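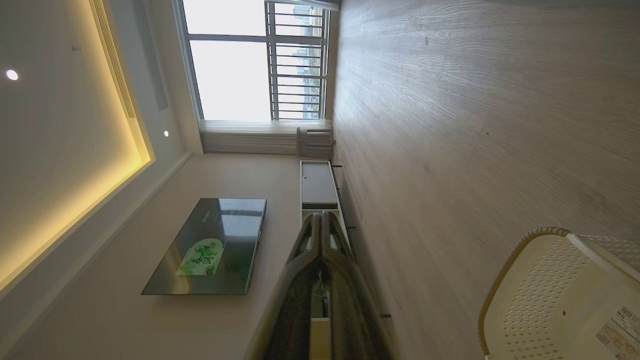 Lungu LED Strip Kit: our review after a full café refit

We used the Lungu kit for the ceiling at Arnia, a breakfast café with 40 seats on the ground floor of a small hotel in Nernby, and I'm a big fan! The owners wanted a softer room for early mornings, and the old fluorescent panels made everybody's eggs look gray.

The kit comes on a 20 foot reel with clips, corner connectors and a driver. We needed several reels, and the whole order came to just over $600, dimmer included. The corner connectors are the best part – they snap shut with a proper click, and I could redo one on a ladder with one hand (I did, twice). The adhesive backing is strong too, though we used the clips everywhere anyway.

Dimming is lovely. It goes right down to a low amber for the evening wine bar with no flicker that I could see, and the staff picked up the wall control in a minute.

Gripes? The driver hums a little if you mount it on bare drywall, so we put ours on a rubber pad. The printed manual is tiny. And the Rernorer strips we fitted in the lobby back in July were $200 cheaper for the same length, but the color drifted from reel to reel and I was matching pieces until 11 at night.

I've already ordered more Lungu for the bar shelves.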